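Reference > Computing > Hardware > Computer case

Computer case
By Fatima Ogunleye
Updated January

A computer case, also called a chassis or tower, is the enclosure that holds most of the parts of a desktop computer. It supports the motherboard, power supply and storage drives, directs the flow of cooling air, and keeps fingers and dust away from the electronics. The screen, keyboard and mouse are normally outside it.

Construction

Most cases are built around a frame of folded sheet steel or aluminium. Steel is cheaper and stiffer, while aluminium is lighter and marks more easily. Panels are held on with screws, clips or sliding catches. Plastic is common on the front, where it can be moulded into curves that would be costly to make in metal.

The motherboard is screwed to short metal posts called standoffs, which hold the solder points on its underside clear of the tray. A missing standoff lets the board flex when cards are pushed in, and one in the wrong place can cause a short circuit.
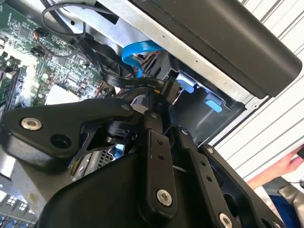
Motherboard and sheet-metal chassis frame inside a computer case.

Drives are fitted in bays. Older cases had wide bays at the front for optical drives, with narrower ones beneath for floppy and hard disks. As optical drives fell out of use, many makers dropped the wide bays and gave the space to fans or radiators. Small solid-state drives often need no bay at all – they plug straight into the motherboard.

Sizes

Cases are usually grouped by the largest motherboard they accept. Full towers take extended boards, mid towers take standard ATX boards, and smaller types are made for microATX and Mini-ITX. Flat desktop cases, designed to sit under a monitor, were once the usual form in offices and are still sold for use in living rooms.

Cooling

Air is generally drawn in at the front and pushed out at the back or top. If the intake fans move more air than the exhaust fans, pressure inside is slightly raised and less dust enters through gaps. Filters help, but a blocked filter can leave the machine hotter than having none. Loose cables in the path of the air also have some effect, and most modern cases provide space behind the motherboard tray for routing them.

Earthing and interference

A metal case is connected to earth through the power supply. It also limits radio interference from the parts inside. Glass side panels give less shielding than metal, though the rest of the frame still provides some.

See also: Motherboard; Power supply unit; Rack mount; Standoff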